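Small Parts Need a Location, Then a Label

Most small stockrooms label first and assign space later. I think the order should be reversed. At Lonuvow we keep 300 part numbers in one room, and for two years each bag carried a full printed description while the shelves carried nothing. A bag could be identified by anyone holding it. Finding it was a separate problem.

A location code is short, stable and cheap to print. A description changes whenever a supplier changes a name. When Biltden revised its catalog, we reprinted 109 labels, and the stock had not moved at all.

The same argument applies to floors and desktops. A taped outline on carpet or a divided cardboard tray gives an item a fixed address before anyone writes a word on it. 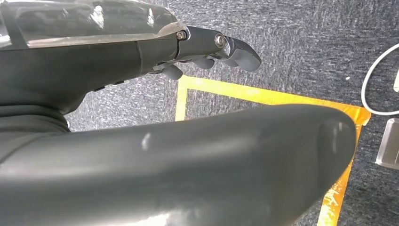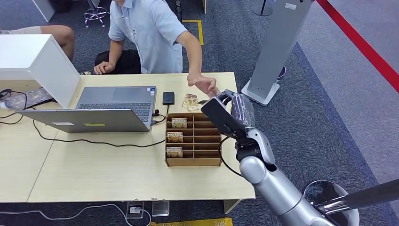 Yellow tape on the carpet in the first picture; a compartmented cardboard organizer on the desk in the second.

The usual objection is that fixed locations waste space. They do. An empty slot reserved for a part on back order cannot hold anything else. Our Asport room runs with 6 shelves more than a floating system would need, and I consider that an acceptable cost. Floating systems depend on every move being recorded at the moment it happens, and in a room without a full-time clerk that record decays quickly.

Descriptions still have a use at receiving, where a wrong part should be caught. After that step, the code on the shelf edge should be enough.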